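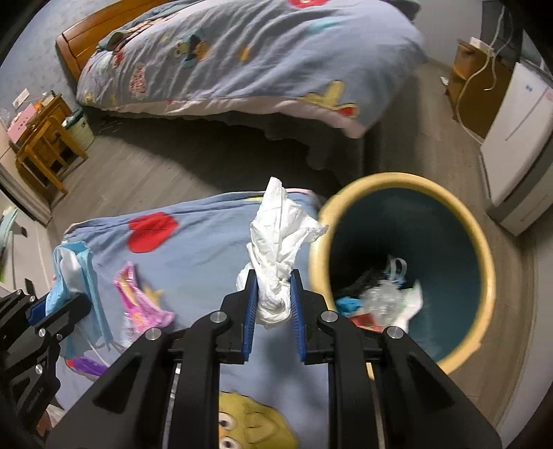
Bedroom Litter Pickup, Saturday Morning

Tarkis Flats, second bedroom. Posted in May, under Small Rooms.

This page belongs to our set on short tidying jobs, the kind that fit between breakfast and going out. The job was picking up small trash from the bed and getting it into the wastebasket: used tissues, disposable face masks and candy-colored wrappers. Laundry, dusting and the floor are on separate pages.

The bed has a blue cartoon-print cover with red flower shapes and yellow figures. A busy print makes small trash hard to find. A pink wrapper or a bit of shiny purple can pass for part of the pattern, so it helps to pull the cover flat first and work from the pillow end down. White tissues are easy to spot. Check the folds anyway.

Masks take a little more care than tissues. The ear loops catch on other things and drag them along. Pick a mask up by the middle and let the loops hang, or snip them before it goes in the trash. If the mask is clean and you mean to keep it, put it in a drawer before you start.
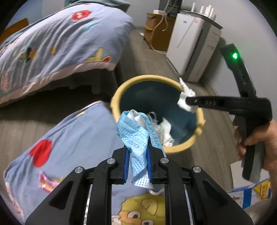 Wastebasket by the bed, with tissues and paper inside and one tissue at the rim. The mask is light blue with KORVO printed along a fold.

The basket sits on the floor next to the bed for this job. Any round one with a wide mouth will do. Tissues are light and tend to hang on the rim, so push them down when you finish. We don't use a liner for dry paper, but we do when there are masks.

The cabinet and the tall white appliance against the wall were left alone. The things on top of the appliance get their own page when we reach the Kidden rooms.

Time allowed: 4 minutes for the bed, not counting the trip to the outside bin.

More in Small Rooms
Flavetti hallway: shoes and umbrellas
Roy Street kitchen: the drawer under the oven
Kidden: shelves and tops

Gallery views: 2,348
Saved by 60 readers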